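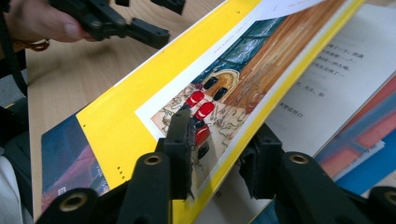
ページめくり班、2月の近況

締切前なので駆け足で。Jestisのページめくり課題、手持ちグリッパで集めたデモだけで学習したポリシーの結果がようやく揃いました。結論から書くと、めくり成功率95%。ただし条件つき。以下メモ。

データは800デモ。全部手持ちグリッパ二本、テレオペなし。絵本中心で、文字の多いページと絵だけのページが混ざるように選んでます。中国語の絵本も入れました。収集担当はSiiri Koivistoさんほか。一冊終わるごとに本の向きと机の位置を変える、という地味なルールを最後まで守ってくれたのが効いてると思う。感謝。

手法の話。前回の号で書いた「片手でめくって片手で押さえる」の役割固定、やめました。固定すると、ページが斜めに立ち上がったあたりで押さえ側が離すタイミングを逃す。今は左右の役割をラベルにせず、二本分の手先軌道をまとめて出力してます。モデルはほぼそのまま、変えたのは出力の持ち方と、グリッパ開度の正規化だけ。開度の正規化は左右別々にすること!ここを共通にしていて二週間溶かしました。

評価は31冊、いずれも学習に入ってない本。一冊につき連続でめくらせて、二枚めくり、取りこぼし、折れ、の三つを失敗として数える。95%はこの数え方での数字です。折れを失敗に入れない論文もあるので、比べるときは注意してくださいい。

失敗の内訳。いちばん多いのは二枚めくり。薄い紙で出る。つまむ直前に指先を少しずらす動き、人間は無意識にやってるんですが、デモによってあったりなかったりで、ポリシーも半端にしか覚えてない。次が取りこぼしで、ほぼ光沢紙。折れは数件だけ、全部ノド側。手首カメラの視界がめくってるページでふさがると、反対側のページがどこまで開いてるか分からなくなるみたいです。履歴を長くしたら多少まし、でも推論が遅くなってつまむ位置がずれる。悩み中。

Tonantzin Aguirreさんの提案で、デモを100まで減らした比較もやりました。見たことある本なら案外めくれる。新しい本だと急に崩れる。特に表紙の次の一枚、硬さが違うのでほぼ全滅。デモ数より本の種類のほうが効いてそう、という感触。感触です、まだ数字は出せません。冊数を固定してデモ数だけ振る実験と、その逆、いま回してます。

できてないこと
・製本のきつい本。手を離すと戻ってくる
・しかけ絵本(壊しそうで試してもいない)
・途中でページが逃げたときのやり直し。デモにやり直しがほとんど入ってないので当然といえば当然

最後の件は収集からやり直します。わざと失敗した状態から始めるデモを足す予定で、手順書の下書きはSiiriさんのところ。気になる人は直接聞いてください。

あと業務連絡。指先のゴムパッド、減ってきたら早めに交換を。すり減ったパッドで取ったデモが混じると、つまむ力の傾向が変わってしまって後から直せません。交換したらログに一行、日付とどっちの手か。「右」だけ書いてある行が複数あって、誰の右なのか解読できてないです。

動画とログの整理は来月号までにやりまうす。評価用の本を貸してくれる人、引き続き募集中。薄い紙のやつ、大歓迎。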